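Small Shapes, Big Mess: A Gallery From the Block Table

By Violeta Domínguez | November
Filed under: Making & Playing
34 shares | 6 comments

I've been promising block pictures for ages and then forgetting all about it, so finally, a gallery! A slow one, mind you. I'm adding to it as I go, and so far there's one picture up and a lot of me talking around it (sorry, I get going on this stuff and can't stop).

If you're new to these pages, I make little shape blocks. Cubes, cylinders, stars, triangular prisms. It started when my niece lost half of her sorting set on a trip to Palma and I said, very grandly, that I could make her new ones. It took me 4 tries to get a cylinder I liked. The first ones were so small they rolled under the stove, and as far as I know they're still living there.

The star is my favorite and also the one I complain about most. Five points means five places to bump, and if you make them too skinny they look sad. I went fatter on the points this time and I'm so much happier with it. Green suits it too – I had a yellow one for a while and everyone kept asking if it was a cookie. 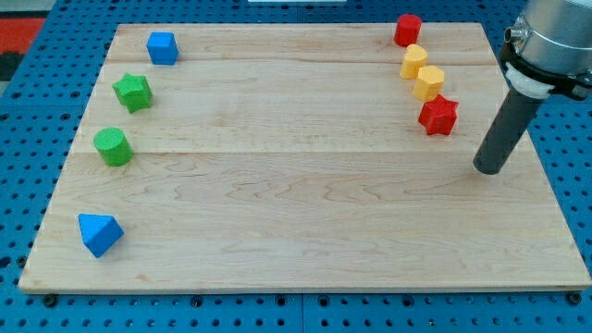 Colors were a whole debate at our house. I wanted every color I could get my hands on, and Soledad Insaurralde, who shares the workspace with me and has much better taste, kept saying to pick a few and stick with them. So I settled on blue, green, red and yellow, and okay, she was right. Blue looks different on every shape. On a cube it goes pale on top when the light is good, and on the prism you get lighter and darker sides without doing a thing.

I also have strong feelings about what you set blocks on. Give me pale wood every time! A bit of grain, a seam or two where the planks meet, a few pinkish streaks. I used a plastic tray for months and the blocks slid all over the place, plus everything looked like a cafeteria lunch. Wood makes even a plain little cylinder look like somebody cared about it.

A few of you wrote in about faint lines on the sides of the round ones. Those are printing lines, and I leave them. I tried sanding one once, spent 55 minutes on it, and ended up with something that looked chewed. Never again.

Next up I want to try a half moon and maybe a heart, if I can get the dip at the top to behave. Soledad is voting for a hexagon. Leave your pick in the comments and I'll put the new ones up here when they're done – the niece gets first dibs, though, that was the deal.

6 comments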